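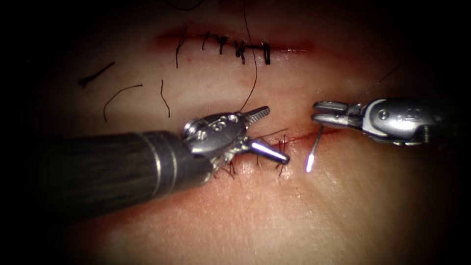
Undano Suture Practice Kit for two-arm surgical robots

Product code 385
Maker: Burkent
Page updated March 9, 2025

The Undano kit is a bench training set for teams that record, teach or test suturing with a pair of wristed instruments. It supplies the pad, the thread and the task sheets. Robot arms and instruments are not included.

Pad
Pale skin-like surface with a fine pore texture. Two horizontal incisions per pad, one above the other, so that a closed wound can stay in view while the second is being worked. Staining fluid is optional and ships dry. Once applied it marks the pad for good.

Thread
Black, with needle attached. 24 lengths per box. Black reads well against the pad under a single overhead light. Cut ends left on the surface can be picked off between runs with one jaw.

Tasks
Sheet A: interrupted stitches, five per incision.
Sheet B: needle pass from right arm to left arm, then tie.
Sheet C: thread handling only, no needle. 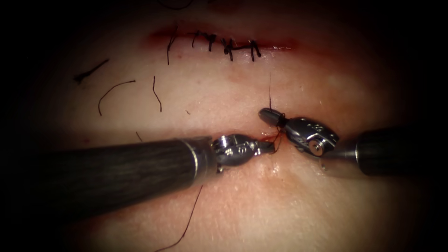

Kinsella wrote to us that the pad holds a stitch well near the middle but tears sooner toward the ends of the cut, and that Sheet B should come after Sheet C for new operators. The order of the sheets will change with the May printing. For the tearing, start the first stitch farther in and lower the grip force before pulling the knot down.

Mounting
The pad sits in a tray with 2 clamps. Tray width is 261 mm. Bolt the tray to the bench before homing the arms. The Droner base plate fits the same holes and is sold separately.

Storage
Keep pads flat, in the bag, out of sunlight. Do not stack them without the liner sheets.

Not for clinical use. Not sterile.

Reorder items: pad, thread box, staining fluid, liner sheets, tray clamps.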